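How to Put a New Back on an Old Picture Frame

My aunt left me a whole stack of frames, and most of them had lost their backs somewhere along the way. A few still had the original board, gone wavy and soft at the corners, and one had a piece of cereal box held in with masking tape. I put off fixing them until February, when there isn't much else to do in Ovwood, and then I was surprised at how pleasant the job was. If you can use a ruler and a utility knife, you can do this in an evening.

What you'll need

A sheet of backing board, a metal ruler, a sharp utility knife, a pencil, framer's points or small brads, brown paper tape, and a soft towel to work on. I buy my board from Bisgaard, which will sell you a half sheet if you ask nicely at the counter.

Step 1: Clear out the old back

Lay the frame face down on the towel and bend the old points up with a butter knife. Go slowly near the corners, where the joints are weakest. Lift out the board, the picture and the glass, in that order, and put the glass somewhere nobody will lean on it (I lost a nice wavy old pane that way, and I'm still sore about it). Brush out the channel with a dry paintbrush. You'll be amazed at what lives in there.
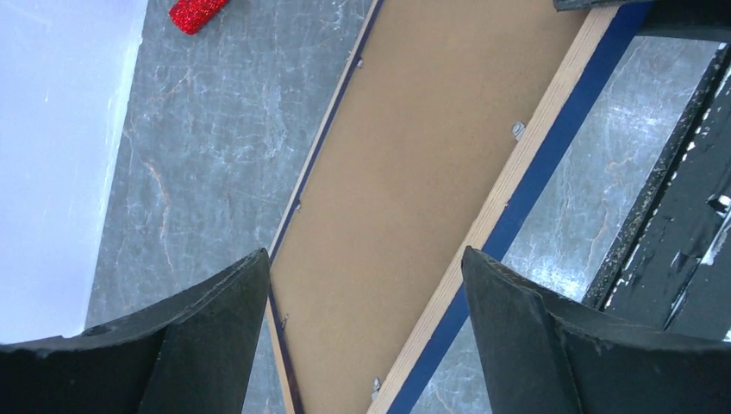 Step 2: Measure the opening

Measure the recess on the back, from inside edge to inside edge, and do it at both ends. Old frames are hardly ever square. My friend Ditte Thorlacius taught me to write down the smaller number each way and take off a hair more, so the board drops in without a fight. Wood swells in summer, and a tight board will push the corners apart.

Step 3: Cut the board

Mark your lines lightly in pencil, hold the ruler down firmly, and make several easy passes with the knife. Please don't try to get through in one go – that's how the blade wanders, and how thumbs get hurt. Try the piece in the frame. If it catches, shave the long side first and try again.

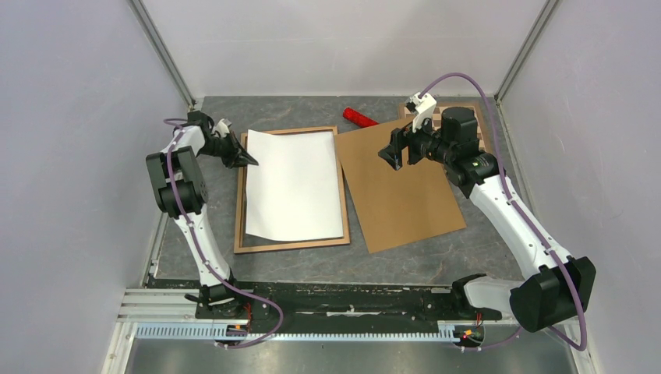

Step 4: Put it all back together

Clean the glass on both sides and let it dry all the way. Set in the glass, then the mat and picture, then your new board. Turn the stack over once to look for lint before you fasten anything – there is always one speck, and you'll see it every day if you leave it. Press the points in every 2 inches or so, and finish with paper tape over the seam.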